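Asurmont Park

Asurmont Park is a public park on the eastern side of the town of Lidari. It covers 25 hectares on a low slope between the old Palley estate and the river, and contains a lake, a bandstand, a palm house and the remains of a walled kitchen garden. The park is owned by the town and managed from an office in the former lodge at the Ventura Gate.

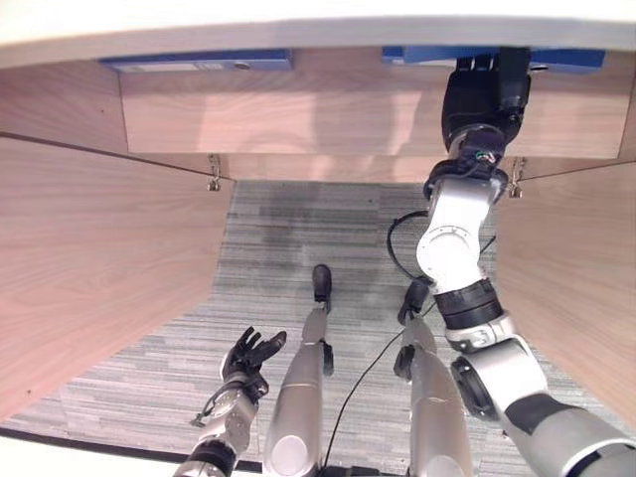
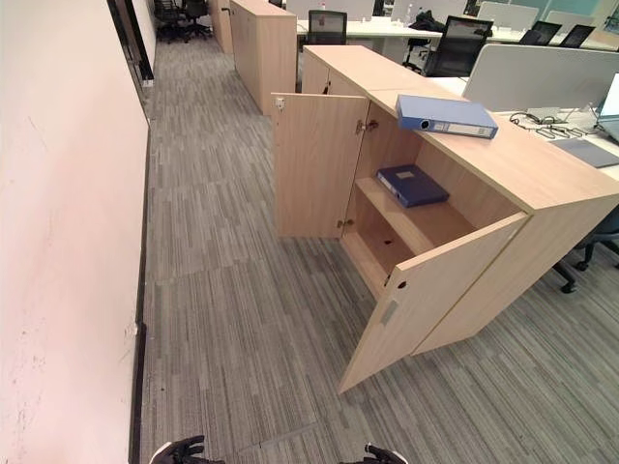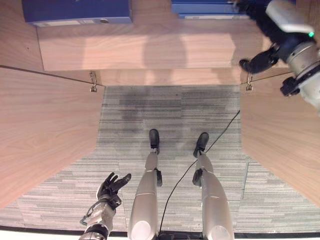 Interior views: wood-grain panelling beneath a desk (first) and a low cabinet with its doors open (second).

History

The land was first enclosed as a deer park belonging to the Palley estate. When the estate was broken up, the lower meadows were sold to the town on condition that they remain open to the public without charge. The meadows were drained, and the clay dug from the lake bed was used to raise the mound on which the bandstand now stands.

The palm house was added after the lake had been filled. It was designed as a single long range with a domed centre, but the northern wing was never built - the brick footings laid for it are still visible in the lawn. Heating was supplied by 2 coke boilers housed in a sunken chamber behind the building. The boilers were later removed and the chamber was filled with rubble.

Storm damage led to the closure of the palm house for several years. During repairs the original curved panes were replaced with flat glass, which altered the outline of the dome. A number of the older palms did not survive the closure and were replaced with cuttings and seedlings raised in the kitchen garden.

Layout and planting

There are 4 entrances, of which the Ventura Gate is the largest. A lime avenue runs from this gate to the lake and is crossed halfway by the Palley Walk, a gravel path following the line of the former estate boundary. The most recent tree survey recorded 2,342 trees, chiefly lime, hornbeam and horse chestnut. Bulbs planted in the grass beside the avenue are usually in flower by April.

The kitchen garden retains three of its walls. The fourth, on the river side, was taken down to make way for a service road.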